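Prernari, packing side, September. Some notes on what changed for the people on the floor after the arm went in at station 4. Thread.

Before: one packer per station, picking small parts off a board by hand, 400 boards a shift. After: the arm does the picks. The packer loads boards, clears faults and signs off the count.

Every new pick routine now runs in simulation first. Ghazal Alipour builds the cell model, and the packers review it with her before anything goes to the line. 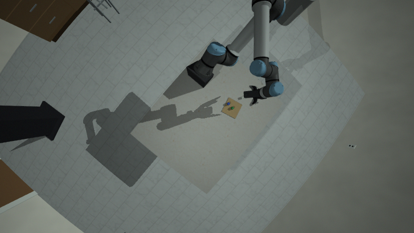 Sim view, small-parts pick. Gripper beside the board, blue part and green part on it.

The review is the part I underestimated. Packers know which approach angles will foul the neighboring part. In the first month they flagged 26 routines, and Ghazal changed the approach on most of them.

Time on review is paid at the station rate. It wasn't at first. Parisa Shokri raised it at shift handover and it was fixed the next pay period.

Less good: fault clearing comes in bursts. You wait, then get three stops in a row. People report being more tired at the end of a shift with fewer picks. We don't have a proper measure for that yet.

Training to clear faults unsupervised takes 70 hours. Two packers have finished. The Lirkavum site starts its first group next and will use the same checklist.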